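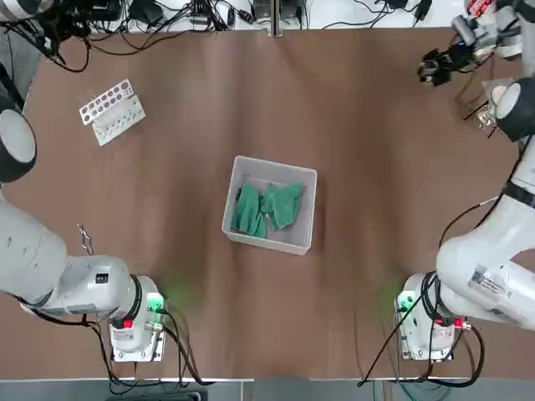 Slide 4 - Two cloths in a tub

Leave this one up for a minute before speaking.

Two green cloths in a shallow white bin, both crumpled. Ask the room: would you call this put away? Show of hands. At Remberg it was close to an even split, and the people who said yes were mostly the ones who do the washing.

Points to make:

The bin is a good one for the job. It's shallow, so you see what is in it from where you stand. White shows up the green cloths well.

The cloth on the left is in a tall heap against the side. The other is looser and spreads towards the far corner. Part of the floor of the bin is still bare. Two cloths folded in quarters would sit side by side and you could get more on top.

A creased cloth stored creased comes out creased. For wiping a table it makes no difference. For drying glasses or covering dough people do mind, and they go and take a fresh one. That is where the extra washing comes from.

Slide 5 - What we counted

The Kivi laundry log, kept through November. 1766 cloths washed. Of those, 191 came back with a note saying "unused" or "looks clean". Birutė Lepik kept the log and I want her name said out loud, it's on the slide but small.

Ida asked me to be clear that the log covers one building only. Say so.

If someone asks about cost: we didn't work it out. The machines at Kivi are shared with the upstairs kitchen and the bills aren't split.

Slide 6 - Fold, roll or drop

Demonstrate with the cloths from the bag. Do the fold first.

Fold: in half, in half again, flat in the bin with the folded edge facing you. Slow to learn, quick after that.

Roll: good for deep baskets, poor for a shallow bin. They open up when you take the one next to them.

Drop: what most of us do at the end of a shift. Fine for used cloths on their way to the wash. Keep a separate bin for those and don't let the two stand next to each other - at Vornent they did, and cloths went back and forth between them all week.

Let two or three people come up and try. Don't correct their folding unless they ask. (Last time this ran over by ten minutes. Watch the clock by the door.)

Slide 7 - How many in one bin

We settled on 28 for the large bins at Kivi. Above that the stack leans and someone pushes it down with a hand, and the bottom ones never get used. For a small bin, try it with your own cloths and stop when the stack reaches the rim.

Take from the front, add at the back. If there is only one stack, lift it and put the clean ones underneath. People forget this. A label on the rim helped for a while.

Slide 8 - Questions

Likely ones:

Do colours matter? Only if you use them to keep jobs apart. Green for tables, say, and something else for floors. Pick and write it on the wall.

What about the Clurkia baskets? Haven't tried them. Ida has two at home and likes them.

Leave the handout by the exit, and collect the cloths back in before people go.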